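Pistbridge Evening Language Program
Progress report to the El Khatib Fund, September to December
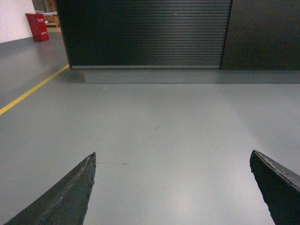 Pale gray floor, Pistbridge.

Dear Karim,

We have had a wonderful fall, and I'm glad to be able to put it on paper for you. Your grant pays for the beginner and lower intermediate English classes, the textbooks and the evening child care, so I'll go through those first and then get to the money.

Enrollment closed at 66 adults. We had planned on fewer and had to open another beginner group in October, which Khadija Bouzid took on with hardly any warning. Her students are doing so well! Several came in unable to fill out a school form and are now writing short emails to their children's teachers. She has them bring in real mail from home – utility bills, clinic letters, the flyer from the grocery store – and the whole group works through it together. The other teachers have started borrowing the idea.

Attendance dipped in November when the cannery changed its shifts. We moved the lower intermediate class to 7 p.m. and most of those students came back within two weeks. Four have not, and Khadija is still calling them.

The textbooks arrived late but complete. We went with the Akari workbooks in the end, mostly for the listening sections, and people like them. The audio for unit 4 has a long gap in the middle, so for now the teachers read that dialogue out loud (with voices, I'm told).

Child care has been the biggest change. Parents who used to take turns coming now come together, and the older kids do their homework at the back table. We could use more books for ages nine and up.

Conversation night is new this year. It was meant to run for 30 minutes after class and it always goes over. In December the topic was food from home and I came away with a lentil soup recipe I have made twice already.

Spending is on track apart from printing, which ran over when we added the extra beginner group. I would like to cover that from the unspent travel line, if you agree. The budget sheet is attached.

Plans for spring:
Start a citizenship interview class
Repeat the placement test for all returning students
Find a second child care helper
Ask Mistero about a discount on headphones

Please come by on any class night. The students would love to meet you.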